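Buying Automation, Unit 4: Reading a Supplier's Offer

Handout for the August block. Bring it with you, as we will mark it up in class.

The case this time is the Gikano tabletop arm, sold as a kit by Skulel. The kit comes with one arm, a two-finger gripper, a wrist camera and a licence for the training software. The offer says the arm can be taught "everyday kitchen and desk handling" from 30 demonstrations per task. Our job is to work out what a buyer would need to ask before signing.

4.1 What counts as a task

Skulel prices by the task, so the word matters. "Clear the cups" could mean one cup or several, upright or on their sides, with a dish rack close by or a bare surface all round. Each of these may need its own demonstrations. Ask for the starting positions in writing.
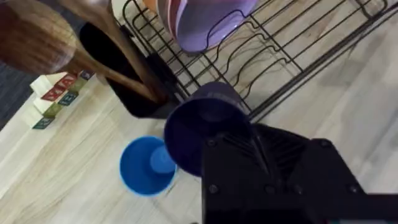

Bülent Değirmenci disagrees with pricing by the task at all. He would pay for hours of support and let the buyer decide what to teach, since a supplier paid by the task will always split one job into two.

Keep both views in mind for the exercise. Sundqvist, the rival offer, charges by the hour and gives no figure for demonstrations.

4.2 The success rate

The brochure gives 83 per cent over 600 trials. Before comparing this with anything else, find out:

- whether the objects were the same ones used in the demonstrations
- whether a person was allowed to step in
- how a dropped object was scored
- who moved things back between trials

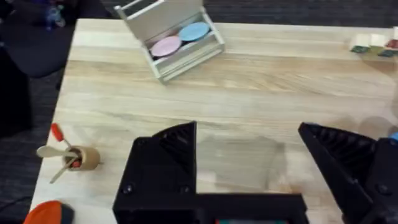 A rate measured on one table with one set of objects tells you little about a second site. Ask for a short trial on your own premises – two days is usual – and agree the scoring sheet beforehand.

4.3 Exercise

Work in pairs. Draft 2 clauses for the Skulel contract, one defining a task and one defining a failed trial. Swap with another pair and look for gaps.

Related handouts
Unit 3: Service contracts and spare parts
Unit 5: The Mekov conveyor offer
Unit 6: Site trials and scoring sheets

Questions to the course office | Copyright course team | Back to top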